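My craft table, and how I stopped wrecking it

I've had the same table for 12 years and for most of them it looked dreadful. Glue rings, biro dents, one lovely long scratch from a steel ruler (my own fault, I was in a hurry). When we moved to Willanis in January I decided the table was getting a proper working setup, and I've been fiddling with it ever since. A few of you asked in the comments what I use, so I've written it all down!

Start with the cloth

I put down a dark charcoal cloth first and everything else sits on top. It stops things sliding, it deadens the noise of tools being plonked down, and little white offcuts and beads show up a treat against the colour. The trade-off is fluff. Mine grabs every bit of lint in the house, so I keep a lint roller in the drawer and give it a go-over before I start anything with glue in it.

Don't stress about getting it dead flat. I used to iron mine, can you believe it, and it was wrinkled again by lunchtime. These days I smooth the bit that goes under the work sheet and leave the rest to do what it likes. If yours has a fold or a seam, shift the cloth so the ridge falls outside your working area, otherwise you'll feel it through your pen every single time you rule a line.

Then a pale sheet to work on

I like a big smooth off-white one. Light colours bounce the lamp back up at you, and my eyes aren't what they were. They do show every mark, though, and after a few months you'll have grey scuffs and streaks whichever way your hand travels. I panicked over the first few and now I barely notice them.
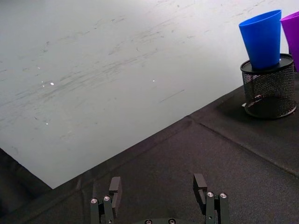

Getting the grey marks off

Try these in order and stop as soon as one works. Test a corner first, as some finishes go cloudy.

A dry microfibre cloth. Sounds useless, but it lifts a surprising amount of pencil dust.

A plain white eraser, rubbed gently in the same direction as the streak. My favourite by a mile.

Warm water with one drop of dishwashing liquid on a wrung-out cloth. Lift the sheet off the table for this one or you'll end up with a soggy cloth underneath (ask me how I know).

Bicarb paste, only for stubborn stuff and only with a fingertip. Go too hard and you'll dull the surface. Proper scratches won't come out with any of it, so leave them be.

Holders: mesh, every time

I've tried jars, mugs and a fancy divided caddy from Jondari, and I keep going back to black wire mesh. You can half see what's inside and it weighs next to nothing. Dust does settle in the bottom, so tip it out and run a dry paintbrush around the inside. Stand it on the cloth beside your sheet so you're not forever moving it to turn your paper.

Packing up

I allow seven minutes with the radio on. Tools back in the holder, quick wipe of the sheet, shake the cloth out over the back step. If you're leaving the sheet out overnight, keep drinks well away from it.

Next time I'll tackle the ribbon drawer, heaven help me.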